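Pindelholm Reading Rooms: progress report to the Fundach grant office
4 March 2022

The second half of the grant went mostly to the lending scheme. We now have 222 children's titles on the shelves, and 13 families joined after the new opening hours started. Two shelving units from Oddsson arrived late, so the picture books spent most of the winter in boxes.
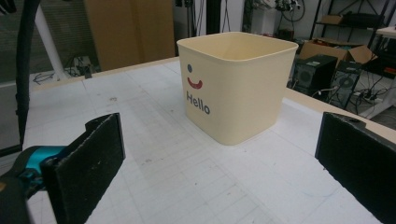

Will the remaining money be spent by the end of April?
Most of it will. The Pluster catalog license renews that month and takes the largest share, and the rest is set aside for replacing worn board books.

Returns are slower than we planned for. Reminder cards go out every two weeks, and we have dropped late fees for under-twelves. Receipts are attached.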